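Speaker notes: The family table and the things we say at it
Aitana Manzano, local history evening in Murnness, 24/02/2024

Slide 1. Good evening and thank you for the invitation. Say my name slowly, people here often hear "Manzana". Thank Masanobu Noguchi for the recordings, and say that without his patience I would have no talk. Ask if the back row can hear me.

Slide 2. Leave it on while people are finding their seats.
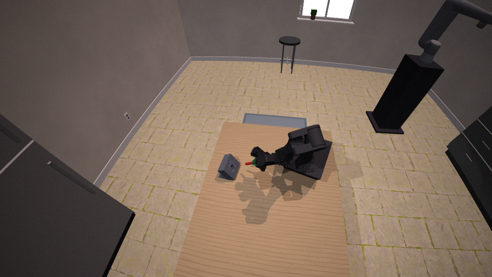
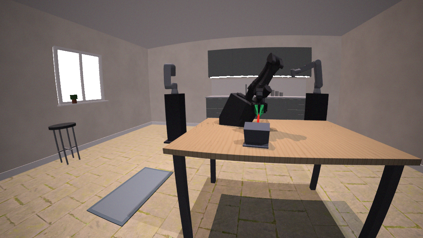
My subject tonight is how families in this region talk while they eat, and how this changed between the grandparents and the grandchildren. I should begin with the furniture, as talk at home has a place where it happens. A table in a pale wood with a fine grain, like the one on the slide, would have surprised most of the older people I interviewed. They remember dark tables, heavy, covered with oilcloth on ordinary days and with linen when the priest came. Several of them described the oilcloth to me in more detail than they described their own brothers. (Wait for a laugh. If it does not come, continue.)

Slide 3. How the work was done. Noguchi and I visited 29 households, first in Omska and later in the villages on the Ledesma road. We recorded meals only when everybody at the table agreed. The typed transcripts have 651 pages, and I have read all of them twice. Do not go into the method more than this. If somebody wants to know about the microphones, it is better in the questions.

Slide 4. Who speaks first. In the memories of the oldest people, the father spoke first, or nobody did. One woman from Omska told us, "We knew from how he took the bread if it was permitted to talk." Read this sentence two times, with a pause. In the recordings from today it is very often the youngest child who begins, and the first topic is food: what is this, do I have to eat it, why is it green.

Slide 5. Words for the meal. Here I need the map. On the coast they say "to sit down" for the whole evening meal, also for people who eat standing in the kitchen. In the hills they say "to come in". A man in the hills laughed at me when I used the coast word. He said I talked like the radio. I was very proud of that for one week, then my neighbor explained that it was not a compliment.

Play sound clip one. It is short. Check that the volume is not too high, the spoon at the beginning is very loud.

Slide 6. Silence. I expected to find that families talk less now. I must be careful here. The recordings do not show it, and memories are not recordings. Older people remember quiet meals, but when I asked about particular evenings they told me long arguments about land, a cousin, a horse that was sold too cheap. Maybe the meals were quiet only for the children, who were not asked.

Slide 7. Things said every day. Read from the list, choose four and not more:
Close the door, we are not heating the street.
There is one piece left, who wants it.
Your grandmother never wasted that.
Tell your father.

The last one was said in our recordings with the father sitting at the same table. Give people time, they will recognize it.

Slide 8. What I still do not know. Families with members who work at night are missing from my material. I would like to visit some of them in September, if they let me. Also I have almost nothing from houses where one person eats alone, and I think there is talk there too, with the radio, with the cat, on the telephone.

Slide 9. Thanks, and the box for written memories. It stands near the coats. One sentence is enough, dialect spelling is very welcome. Please write the village also.

If there is time, play clip two (the soup). If there is no time, go directly to questions.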